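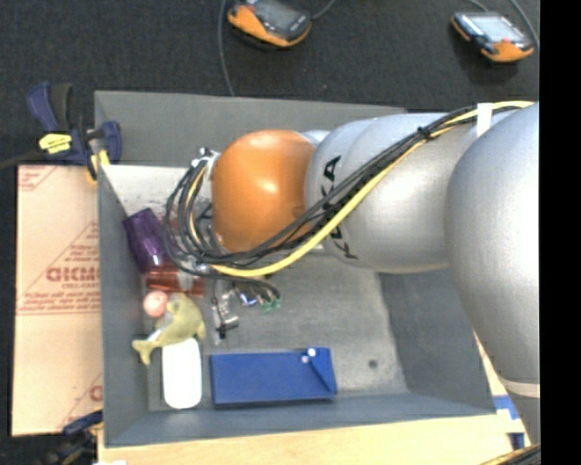
Grey storage bin with items kept along the left side; the floor shows normal wear.

Rigid bins: choosing, filling, cleaning and repair

Scope
These notes cover open rectangular bins with solid walls, used in a workshop, utility room or garage for small mixed items. They do not cover lidded food boxes or fabric baskets. Revised in June by Maricica Pană. The sections on dividers and odours are new.

Choosing a size
Measure the shelf or floor space first, then the largest item that will go in the bin. Allow 25 mm of clearance on each side for fingers. A bin that fits its shelf exactly will be dragged out by its rim every time, and the rim is the first part to split.

Depth matters more than length. For items up to the size of a fist, a depth of 200 mm is sufficient. Anything deeper produces a bottom layer that stays where it is for years. If only a deep bin is available, use it for long or bulky goods and put the small ones elsewhere.

Sloping walls stack inside each other when empty but waste floor area on a shelf. Straight walls make better use of the shelf and cannot be nested. For a bin that stays in one place, choose straight walls.

Colour
Mid grey hides scuffs and is a reasonable choice for tools. It is a poor choice for dark screws, washers and rubber parts, which are hard to find against it under a single lamp. For these use a white or pale yellow bin, or lay a sheet of white card on the floor of the grey one. Replace the card when it is oily.

Filling
Keep the contents to one side. Start at the left wall if you are right-handed, at the right wall if you are left-handed, and build a single column from the back to the front. The open floor beside it serves two purposes: it gives the hand room to come in at an angle, and it gives you somewhere to put an item down while you look for another.

Place heavy items against the wall and at the back. Items that roll go between two that do not. Tall bottles and tubes stand at the rear with the cap up. Do not stack more than two layers in a column without a divider, as the upper layer will slide out across the floor the first time the bin is moved.

Once the column is full, the bin is full. Extra items go in a second bin. Filling the open floor as well means that everything has to be lifted out to reach the lowest piece.

Dividers
Most bins of this type have no slots. A divider can be made from stiff plastic sheet or 6 mm ply, cut 2 mm shorter than the inside width and held with two short lengths of draught strip pressed into the gap. This holds well enough for light goods. For heavy goods, screw a batten to each wall from outside with washers under the screw heads. File the screw tips flush.

The Vulbridge clip-in divider fits bins with a wall up to 4 mm thick. Above that the clip opens and does not close again. Villca sells a similar part with a longer clip, but only in one height.

Labels
Put the label on the outside of the near wall, upper left corner. Sloping walls shed cheap paper labels, especially in a cold garage. Wipe the area with methylated spirit, leave it for ten minutes, then apply a vinyl label and rub it down with a spoon. Write what the bin is for, for example "sealants, part used". A list of contents will be wrong within a month.

Cleaning
Empty the bin completely. Vacuum the corners with the narrow nozzle before any water goes in, otherwise the dust turns to paste and sets in the seam.

Wash with warm water and a little washing-up liquid, using a nylon brush. Rinse, tip the bin on its end and leave it to drain. A bin put back damp will mark the shelf and rust any plain steel stored in it.

Light scuffs on a plastic floor are surface damage and need no treatment. Attempts to polish them out leave a shiny patch that shows more than the scuffs did. On painted metal, check whether the scratch has reached the metal by drawing a fingernail across it. If the nail catches, clean, degrease and touch in the paint.

Stains by colour:
Brown, on metal: treat as rust. Rub with fine wire wool, wipe, prime.
Brown, on plastic: usually tea, wood stain or old oil. Try washing-up liquid first, then bicarbonate of soda mixed to a paste and left for 25 minutes.
Black streaks: rubber. White spirit on a cloth, used sparingly with the window open. Test a corner first, as some plastics go dull.
White bloom: limescale. Dilute white vinegar, then rinse.

Do not use scouring powder. The scratches it leaves hold dirt and the next clean takes twice as long. Inia cream cleaner is mild enough for plastic provided it is rinsed off; dried residue leaves a film.

Odours
Solvent smells are held by the plastic itself and washing has little effect. Stand the bin outdoors under cover for several days. If the smell remains, keep the bin for solvents and mark it accordingly.

Holes and splits
Round holes in the floor of a second-hand bin are normally old fixing or drain holes. Keep a drain hole open if the bin lives outdoors. Indoors, close it with a rubber blanking grommet one size up from the hole, fitted from the inside.

Short splits in a plastic wall can be stopped by drilling a 3 mm hole at the end of the split. Clean both faces and back the split with a strip of the same plastic, bonded with a suitable adhesive. Dandex two-part adhesive holds on ABS but will not grip polyethylene, the waxy plastic used for many cheaper bins. Check the recycling mark underneath before buying any glue. A split across the floor of a bin is not worth repairing, and the bin should be kept for light goods or discarded.

Routine
Every month: remove anything that belongs elsewhere and push the column back against its wall.
Every six months: empty, vacuum, wash, check the rim and corners.
Once a year: check the date on sealants, glues and fillers. Squeeze each tube near the nozzle. A hard plug can be pulled out with a long screw, but if the tube is firm along its whole length it goes in the waste.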